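The year I turned 32 I inherited half a bowling trophy, and I want to tell you how that happened, mostly so my sister will stop telling it wrong at parties.

My great-uncle Horrocks (everybody called him by his last name, even my great-aunt, even in bed as far as I know) bowled for the Skatdale Saturday league for longer than I've been alive. He was terrible at it. I mean it, I have seen the score sheets. But in his one good November, back when the alley still had the orange carpet and the nacho machine that bit people, he and Lionel Cheetham won the doubles cup by 3 pins. Two men, one cup. So they took it out to the parking lot and Lionel cut it in half with a hacksaw.

Right down the middle! Through the little gold man and everything. Horrocks got the side with the ball.

When he passed, the will said the half cup was mine, and a note taped to the bottom said, "Go get the other one." No address, no please. I put it on top of the fridge and tried to have a normal life for a while.

It lasted until the spring. I was eating cereal at six in the morning and the little gold man was looking at me with his one eye, and I thought, fine. I called my sister and she said Lionel had moved out to Ollgate after his knees went, and did I want her to come, and I said no, because she sings in cars.
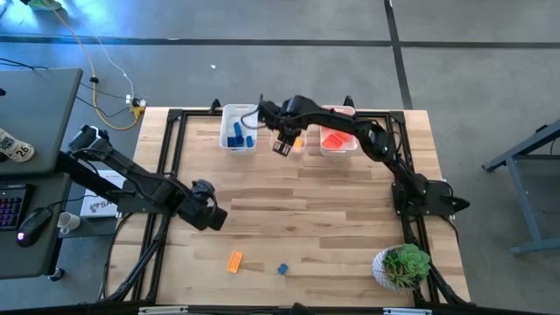 Issue 6

Ollgate is two gas stations and a lake. I'd brought the trophy half in a pillowcase, riding in the passenger seat with the belt on, and I'd practiced a speech. It started with "You don't know me," and then it got worse. By the time I found the right street I had thrown out the whole thing except for hello.

The house number was 2979, painted on a canoe paddle. A man about my age opened the door with a dish towel over his shoulder and said Lionel was asleep, and if I was from Greltevent about the furnace I was two days late.

"I'm from the bowling," I said.

He looked at the pillowcase. Then he laughed so hard he had to hold on to the door. His name was Kianoush Nikzad, and he rented the upstairs and did the cooking, and he'd been hearing about me for nearly a year. Well, not me. He'd been hearing about Whoever Horrocks Sends. Lionel had a whole picture of that person worked out – tall, apparently, with a mustache.

So I sat in the kitchen and waited. Kianoush made tea and a plate of eggs I hadn't asked for (they were so good, he put dill in them) and told me Lionel had been the one who bowled the last frame. Which was news to me! Horrocks always said it was him. Horrocks had a story about a split and a sneeze and a woman in a green coat, and I'd heard it every Thanksgiving of my life.

Lionel came down at ten in a bathrobe. He wasn't surprised at all. He took the half out of the pillowcase, turned it over, read the note, and said, "He spelled it right, at least."

Then he reached up over the stove, behind the flour, and got down his.

They didn't fit. I don't know what I was expecting, a click maybe, but that saw had wandered all over the place, and one of them had sanded his edge and the other hadn't. There was a gap you could slide a cracker into. Kianoush did slide a cracker into it.

"Who bowled the last frame?" I asked.

Lionel thought about it for a long time. He looked out at the lake, and he ate the cracker.

"There was a woman in a green coat," he said, and asked if I took milk.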